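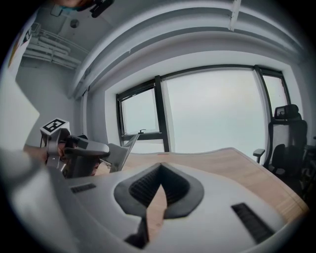 The Desk by the Window

When the administrative offices at Drutside were last furnished, the desks were placed with their backs to the walls and the windows were left to the filing cabinets. The arrangement served its purpose for many years. Paper records had to be kept within reach, and daylight was thought of chiefly as something that faded the spines of ledgers. By the time the last of the cabinets had been emptied, the staff were still working under ceiling lights in the middle of the afternoon, while the best part of each room stood behind a row of grey steel drawers.

The Prininon programme was set up to put this right. Its name was taken from the building in which the first trial rooms were fitted out, and its remit was modest: to review the furniture of every shared office on the site, to keep what could be kept, and to place the remainder where people would be glad to sit. The work began with an inventory. It ran to 3,216 items, among them coat stands, footrests, a lectern and a surprising quantity of desk lamps without plugs.

Gonçalo Leitão was appointed to lead the programme after a career spent largely in school and library interiors. His first decision was to draw up no plans at all until the rooms had been observed in use. For the whole of February, members of his team visited each office in turn, at 10 in the morning and again before closing, and recorded where people were sitting, which blinds were down and which lamps were lit.

"We had expected to find that people wanted more space," Mr Leitão says. "What they wanted was a view of the sky and somewhere to put a cable."

Both requests have shaped the rooms as they now stand. The desks have been brought forward to the windows, and their tops are of light wood with a visible grain. Earlier trials had used a white surface, which was easily cleaned but reflected so much light on a bright day that several members of staff covered it with sheets of brown wrapping paper. Pale wood proved a better companion to the window. It takes the light softly, gives a little warmth to a room with white walls, and does not show a pencil mark or a few crumbs from across the room.

The windows themselves have been left alone. Their dark metal frames were considered rather severe when the building opened, and there was at one stage a proposal to paint them white to match the reveals. The architects consulted on the matter advised against it. A dark frame recedes when one looks past it to the daylight, they argued, whereas a pale one catches the eye, and the proposal was withdrawn. The money set aside for paint was spent on overhauling the handles, some of which had not been turned in living memory.

Ventilation had been a source of complaint in almost every room visited. It was found that many occupants did not know that certain panes could be tilted inwards at the top, which lets in air without scattering papers. A short note on the use of the handle is now included in the papers given to new staff, between the fire instructions and the map of the car parks.

The desks were supplied by Trulto, whose range had already been used in the reading rooms, and were ordered at a fixed height of 72 centimetres. The choice of a fixed height drew some criticism. Adjustable desks were tested over several weeks and were popular with those who used them, but the motors were heavy, the frames were broad, and the rooms nearest the stairs could not have held the same number of places. A smaller group of adjustable desks has been kept for those who need them, and these may be requested through the estates office without a letter from a doctor.

Particular attention was given to what lies at the back of the desktop. In the old rooms, leads for lamps, telephones and screens were passed over the rear edge, where they were crushed against the wall or worked loose whenever a drawer was closed. The new tops have a round opening cut near the far edge through which cables can be dropped to a tray below. It was placed away from the centre at the request of the staff themselves, who pointed out that the middle of the desk is where a screen generally stands, and that it is tiresome to feel about behind a screen for a plug.
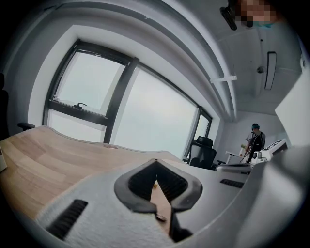 Seating proved the most difficult part of the exercise. The inventory had recorded chairs of so many ages and types that no two rooms could be said to match, and a number of them had been carried from one office to the next by owners who did not wish to be parted from them. Mr Leitão's team took the view that a chair which suits its user should not be removed for the sake of appearance. Of the remainder, those with worn gas lifts or split seats were withdrawn, and new chairs were introduced in black mesh, with a high back, a headrest and armrests.

The mesh chair was selected after a trial in which staff were asked to use each of the candidates for a full working week. Upholstered models did well on the first morning and less well by the end of the week, above all in the rooms that receive the afternoon sun. The mesh was thought plain at first. It was nevertheless the chair that people were slowest to give back, and one department failed to return its sample altogether until reminded in writing.

Armrests were the subject of a longer correspondence than might be supposed. Where they are set too high they strike the front of the desk and leave a dark line along the wood, and a number of the trial desks were marked in this way within days of delivery. Staff are now shown how to lower the arms so that they pass beneath the top. The marks already made have been rubbed back and oiled by Đinh, the small joinery workshop that looks after repairs across the site, and it would take a practised eye to find them.

The same workshop was responsible for one of the less visible parts of the programme. A proportion of the old desks were sound beneath their worn surfaces, and it seemed wrong to send them away. Đinh stripped the tops, filled the screw holes and refitted the frames with levelling feet, and 200 of these desks have since been returned to use in the teaching wing and the print room. They are a shade darker than the new ones and somewhat heavier to move. Several departments have asked for them by preference.

There remains the question of how a shared room is to be kept in order. The programme did not begin with a policy on clear desks and does not intend to end with one. It was noted during the February visits that rooms governed by strict rules were not noticeably tidier than the others, though their cupboards were a good deal fuller. What appeared to help was a place close at hand for the small things that gather on any working surface in the course of a day: an eraser, a bottle top, a key that fits nothing in particular. Shallow trays have been offered to every room. Some have been taken up for their intended purpose and others hold biscuits.

A little guidance has been issued on the arrangement of the desk itself. Screens are best placed side-on to the window, so that the light falls neither on the glass nor directly into the eyes. Chairs should be turned in towards the desk at the end of the day, to leave a clear way through for the cleaners. Drinks are permitted, and a ring left on the wood should be wiped with a damp cloth and reported only if it has not faded by the following month.

The effect of the changes on the life of the rooms has been gradual. On overcast days, which are not rare at Drutside, the ceiling lights used to be switched on first thing and forgotten until the evening. In the refurnished offices they now tend to go on later, and in some rooms only over the inner half. People stand and talk by the glass, and meetings that would once have been booked into a room on another floor are held with two chairs drawn up to the same desk.

Not every wish has been met. The north corridor still has its old lamps, the blinds on the upper floor await new cords, and a request for window boxes has been passed to the grounds department, where it is under consideration. A further round of visits will be made once the teaching wing has been completed. Mr Leitão has asked that staff leave their desks as they would on any other day, and that anyone still in possession of a footrest belonging to the library should return it to the front office.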